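Gradcombe hand-held gripper kit (pair)

Sold as a set of two, with head mount and backpack. Spare pads sold separately.

Hi, Charmaine Engelbrecht here, I look after the kit side of the shop and I get asked about this one more than anything else we carry! Mostly the question is "how many do I need?" and my answer is always to start with people and work back to boxes. One person at a time means one pair, one backpack, one headset (and please, a spare set of pads, you'll thank me by September).

If you're planning a bigger room, think about shelves and elbow space before you think about more grippers. I've had folks order 12 pairs and then write back asking if they can return 6, which is a pain for everybody. Walk the room first, with the backpacks on, and see how many people can reach a shelf without bumping each other.

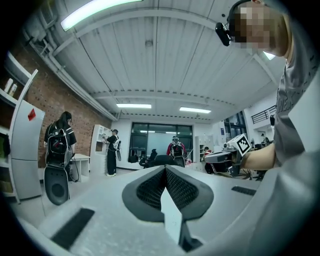

Grippers in hand, backpacks on, more than one person going at once.

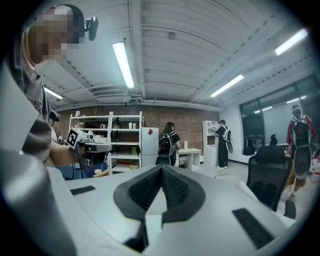
Sabine Fröhlich wrote in to say she'd budgeted for the grippers and forgotten everything else: the charging spots, the extra pads, somewhere to hang the backpacks at the end of the day. She added 17 percent to her second order for that stuff and says she'd go a little higher next time, mainly for pads.

I think she's right, and I'd put the pads at the top of the list too. They're the part that gets handled all day long, and they ship in packs of six. The marker cubes come already mounted, so there's nothing to buy there unless you drop one (it happens, we keep spares).

Lead time is 12 working days for a single pair. For anything over six pairs, drop me a note before you order and I'll tell you what's on the shelf, because the headsets come in separately from Rocha and they don't always land the same week. Deposits are 100 dollars a pair and come off the final bill.

Fits with: Fesine charging rack, Skitement hard case (holds one pair, backpack goes outside).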